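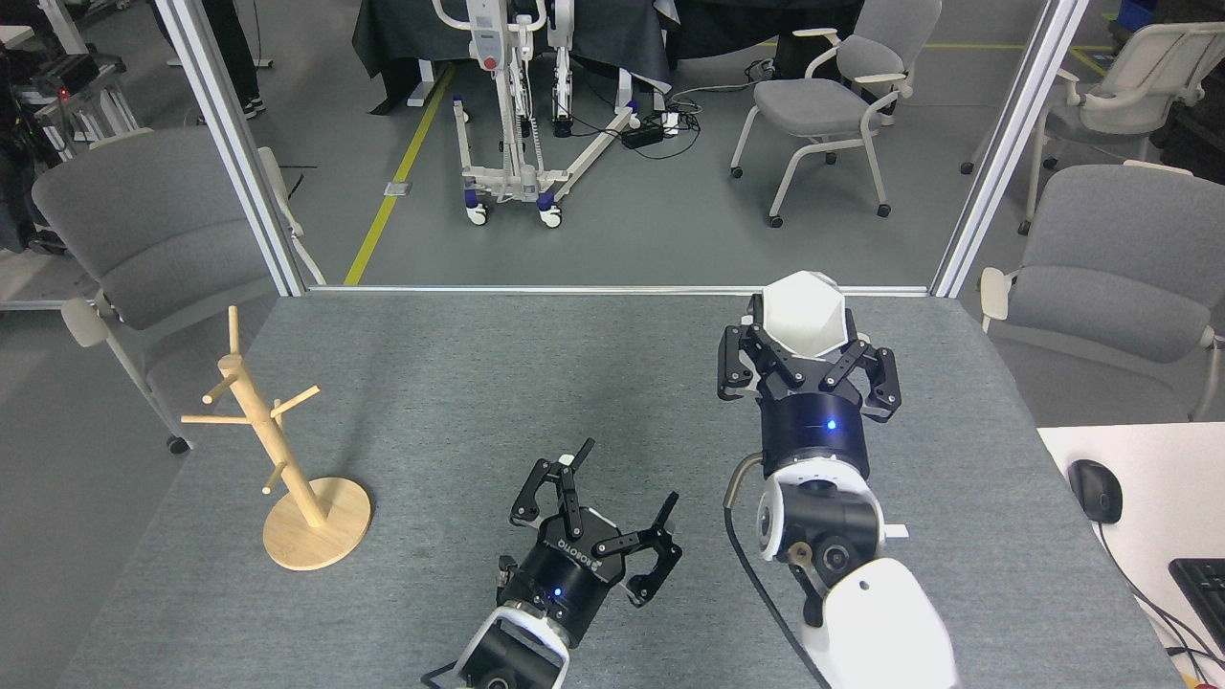 Mug tree with all pegs free, standing on its round base.

Section 2: Setting up your Nuretti Pop coffee corner

Now for the fun part! Once the Pop is out of its box, you're only a few minutes away from your first cup, so pick a spot you'll enjoy standing at in the morning.

1. Place the machine on a flat, level bench and leave a hand's width clear behind it for the water tank lid.

2. Rinse the tank, fill it to the MAX line with cold water and click it back in. You'll feel it seat.

3. Plug straight into a wall outlet. The Pop draws 800 watts.

CAUTION: Do not use a power board or extension lead.

4. Press the brew button and run 2 full tanks through with no coffee in the basket. The water may come out a bit cloudy the first time, and that's fine.

5. Add your favourite grind (medium is a lovely place to start) and brew!

NOTE: If you keep your cups on a mug tree, load opposite pegs in turn so it stays balanced, and let the mugs dry before you hang them up. Tall travel cups won't fit under the spout unless you lift out the drip tray.

CAUTION: The spout stays hot after brewing. Keep little hands well away.

For descaling, see page 21.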